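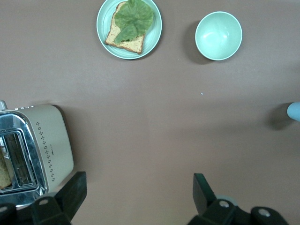
Can a machine make a sandwich and clear up after itself yet?

Parts of it, on a good day, with a person standing near. Single moves like lifting a slice or setting down a plate are close to usable. A whole chore start to finish, in a kitchen or shop it hasn't been set up for, is not there.

MINUTES, Tuesday meeting
Back room, Plerka building. Started 6:40 pm, late, door code had changed again.

Present: the two Faltico people, Otel shop floor side, the kitchen group, one from Belay on the phone (bad line). Apologies from the laundry group.

1. Last minutes
Accepted. One fix, under item 4 it should say "dishwasher rack" not "dishwasher rank". Spare key still not returned.

2. Kitchen chores, where are we
Long item. Kitchen group gave the numbers first. 1244 tries logged since June on the sandwich and breakfast set, 979 counted as done. Asked what "done" means. Answer: the item ends up where it was meant to go and nothing broke. Otel said that's generous, a slice laid crust down half over the rim of a plate would pass. Kitchen group agreed it would pass. Discussion on whether it should.

View from Faltico: for a household it should pass, people put toast down crooked all the time. For a cafe counter no. Agreed to keep two columns from now on, "good enough at home" and "good enough to sell". Old runs not to be rescored, too much work.

Bread. Fresh soft bread still the worst, gets pinched. Toasted is easier, holds its shape. Pulling toast from the slot is a separate problem, if it sits low there is very little to hold on to. Somebody asked why not just buy a toaster with a higher lift. Fair point but then we are buying the kitchen to suit the machine. Went round on this a while. Belay said every shop does that anyway, nobody buys shelves that don't fit the cart. No decision.

Lettuce. Leaves slide, fold, stick to each other. Two at once is common. Kitchen group thinks leaf goes on fine when leaves are laid out one by one first, which a person has to do, so what have we saved. Noted.

Crumbs. Not solved. Wiping a table works when table is bare, gets poor when there's dishes on it. It either wipes around them and misses the edges or pushes the dish. Suggest doing clear first then wipe, as two jobs. Kitchen group to try.

Same color dishes: asked if a plate and bowl in the same color confuse it. Not much. Shine on the inside of a bowl is more trouble than the color. Try again under the other lamps.

3. Shop floor
Otel report. Restocking front shelves works for boxes, poor for bags. Bags slump and the front one falls over. Staff have started fixing the shelf behind it without being asked so the numbers look better than they are. Otel to ask staff to leave it alone for 2 weeks so we get a true count. Store manager not happy about this, will get messy by the weekend. Agreed mornings only.

Floor sweeping fine. Has been fine for a long time, stop reporting it.

Returns desk: sorting what goes back on the shelf from what is damaged. Not ready. It can read the tag but can't tell a worn collar. Dropped til after the holidays.

Price labels. Belay wants this next. Question if it's even a chore, the electronic ones do it already. Belay says small stores won't pay for those. Put on next agenda.

4. Time per job
Complaint from Faltico that we only ever talk about success and never speed. Breakfast set currently takes 11 minutes for what a person does while the coffee runs. Kitchen group said slow is OK if no one has to watch. Faltico said right now somebody does have to watch, so it is slow AND takes a person. Bit heated. Kitchen group asked that this be put in the minutes as a difference of opinion. So put.

Agreed: each group writes down from now on how long a person stood there, hands on or not. Same sheet for everyone. Otel has a form, will send round.

5. What do we tell people
We keep getting asked by visitors "can it do my dishes". Wording was discussed. Draft answer: it can load some dishes in a kitchen it knows, slowly. Laundry group had sent a note, they would say the same for towels and would not mention shirts. Belay wants something more upbeat for the open evening. Others against, last time we were upbeat a lady asked for a price. Keep the draft. Drop the word "soon" from the poster.

6. Money and room
Bread and lettuce budget is over, mostly lettuce. Try a cheaper store. Somebody brought up plastic food again. Voted down again, it doesn't bend the same.
Plerka wants the back room cleared by 9 on meeting nights. We said ok.

7. Any other business
- Sink runs still waiting on the splash guards.
- Phone line for Belay, get a real speaker.
- Please wash up the real dishes in the real sink, they were left since last week.

Actions
Kitchen group: two columns on the sheet, try clear then wipe, retest bowls.
Otel: form out, morning count on bags.
Faltico: redo poster without "soon".
Belay: half page on price labels before next meeting.
Key: whoever has it, bring it.

Closed 8:50 pm. Next one same room, same time, new door code will be texted.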